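Speaker notes – "Clearing one table", community room talk, February

Slide 1. Good evening and thank you for coming. My name is Dayana Cárdenas. I will speak slowly, please put up your hand if a word is not clear. (Wait for the people at the back to sit.)

Slide 2. Why a table? When I moved to Ashby I wanted to organise the whole flat in one weekend. I made a list with 34 jobs and finished two. After this I started again with one table only, and this is the method I want to share tonight.

Slide 3. The small things. On a table it is seldom the large object which makes the trouble. A box has a place, because we notice it. A card, a lid, a little crumb of something – these stay for weeks. I used to move them from the left side to the right side and call it tidying.

Slide 4. My rule is to leave the box in the middle until the end. First the card, then the round thing that looks like a lid, then the crumb. A smudge on a white top comes last, with a cloth that is only a little damp. (Pause. Let them look.)
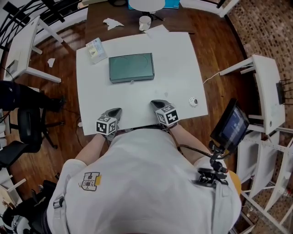

Marjan Jafarzadeh wrote to me after the first version of this talk that she does the opposite: the box goes away first, so she has a place to put her elbows, and the small things she sweeps into a bowl to sort with her evening tea. She asked if the bowl is cheating. I answered that it depends if the bowl gets emptied. Hers has a lid from 2 years ago.

Slide 5. A white top on a wooden table. Some of you have this at home, a light surface standing on a darker one. Please lift the top one when you clean, do not push it. I pushed mine and the scratch in the varnish cost me 125 dollars to repair. Put felt under the feet. Check the colour of the cloth also, a cheap red one can leave dye.

Slide 6. Homework. Choose one table, set the timer on your phone for the length of a cup of tea, and stop when it rings. Write down what was the last object left.

Questions until 8 pm, then we must stack the chairs. The handout is beside the door.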